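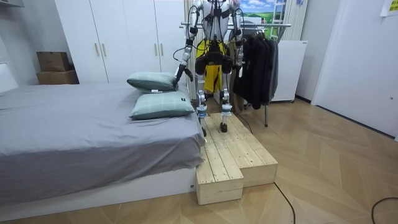 Trirmont reports first results from whole-body bed-making study

Bomaldale, May - Research company Trirmont has published the first results of Cetent, a method for teaching humanoid robots household work that calls for reaching, leaning and keeping balance at the same time. The study was carried out in a furnished bedroom at the company's site in Bomaldale, and concentrated on one chore: straightening the pillows on a large bed.

Most work on robot manipulation treats the arms and legs as separate problems. A walking controller keeps the machine upright, and a second controller moves the hands. Cetent trains 2 parts of one model together, so that a planned reach over the mattress also changes how the robot places its weight.

In the tests the robot stood on a stepped wooden platform set against the side of the bed, with a gripper reaching towards the pillows. The raised surface gave it a longer reach but left it little room to move its feet. Trirmont chose this arrangement to find out how far balance could be managed through the hips and knees alone.

The model was trained on 707 recorded demonstrations. It was then tested on 167 attempts with the pillows in starting positions that had not been used in training. The robot completed 150 of them without help from an operator. Most of the failures came when a pillow slid away during the grasp, and a smaller number when the robot stopped itself after leaning too far.

The company said the results apply to one room and one type of task. Duvets and fitted sheets have not been tested, and the method does not yet deal with a person or pet on the bed.

The next stage will repeat the tests with the robot standing on the floor, where it can take a step to recover its balance. Tests in a second room will follow - with a different bed height and softer pillows.

A technical report, including the full list of failed attempts, is available from Trirmont on request. The work was supported by the Mladenović fund for applied robotics.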